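Reverse creaming for lemon loaf, is it worth it?

ritby_baker
Everyone on here keeps pushing reverse creaming (butter rubbed into the flour first, eggs and milk after) as the fix for a gummy lemon loaf. I've made it that way 5 times since May and I can't say any of them beat the plain old method. Softer crumb, maybe. The gummy line at the bottom is still there. Is anyone getting a real difference or are we all repeating what one blog said?

Chaminda Munshi
Gummy line is almost never the mixing. How much lemon juice are you putting in, and is the loaf done in the middle? Stick a thermometer in it before you blame the butter.

ritby_baker
Juice of 2 lemons, same as always. Skewer comes out clean.

Chaminda Munshi
A clean skewer tells you very little with a loaf that dense. I've pulled out clean skewers and cut into paste.

plivden64
Disagree with Chaminda on the mixing. I switched and my loaves stopped doming and splitting, full stop. Same pan, same oven, same flour. I don't see what else it could be.

Anwara Haque
Same eggs? Same butter temperature? Every time somebody says "same everything" I want to see the scale. I did a side by side last winter, one batter each way, 500 g each into matching pans. The reverse one was flatter and a bit finer. My sister preferred the other one and my husband couldn't tell them apart. 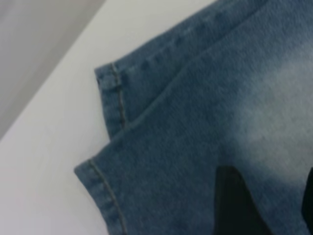
I'm not saying it does nothing. I'm saying the difference is small and people talk about it like they've been cured of something. If you like a tight, velvety slice, go ahead. If you want height, cream the butter and sugar and quit fussing.

plivden64
Two loaves isn't much of a test either.

Anwara Haque
Fair. It's one more than most people do before they post.

godiddale_kitchen
Can I ask about the syrup? OP, are you pouring it on while the loaf is still in the pan? Mine went gummy at the bottom for months and it was that. All the syrup ran down the sides and sat there. I brush the top only now, in a few goes.

ritby_baker
Yes, in the pan. The recipe says to. It's the Pacheco one that gets passed around, with the sour cream.

Chaminda Munshi
That recipe has far too much syrup. I made it once and used half – still sticky the next morning. I don't trust the baking time in it either.

ritby_baker
OK, I'll do half the syrup, brushed on, and use a thermometer. Going back to regular creaming too, so I suppose I won't know which change did it.

Anwara Haque
Change one thing at a time then! Syrup first.

plivden64
And keep the reverse creaming – you'll miss it.

Contact the moderators | Forum rules | Copyright Godiddale Baking Board | Back to top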